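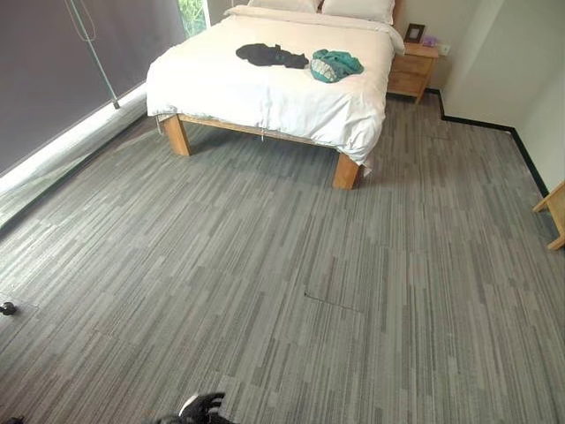

14 shares 3 comments

Jan 14, 2019

I think a shop that sells phones should be obliged to write the whole price next to the phone. I mean the price which I will pay at the counter, with the charger, the tax and the warranty inside it.

In October I needed a new phone and I compared the Jarix in two shops of Stondidley. The first shop, Nedilix, had the lower price in big numbers. But the warranty there was only for the battery, and for the full one I had to pay extra every month. The other shop is small, it belongs to the Huamán family, and its price looked bad until I understood that everything was included for 2 years. After almost 3 hours of walking between them with a piece of paper, I bought at the expensive one, and I paid less.
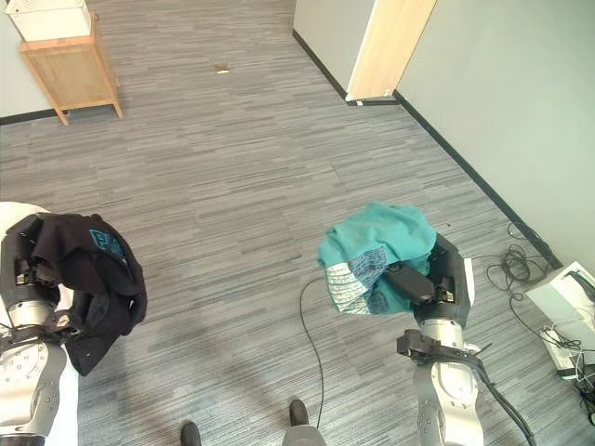 Some friends tell me that this is normal and that a buyer must read the small letters. I agree that he must read. But the small letters at Nedilix were 8 pages, and the seller himself did not know what was written about a broken screen. He had to call somebody - and this person also did not know.

People say too that a strict rule would hurt the little shops. I don't see why. The little shop was the one which already did it, and it loses customers every day to a number that is not complete. My neighbor went only to Nedilix, because she saw the number from the bus.

I don't ask for cheaper phones. Let them cost what they cost, only write it on the same card, in the same size.

2 people like this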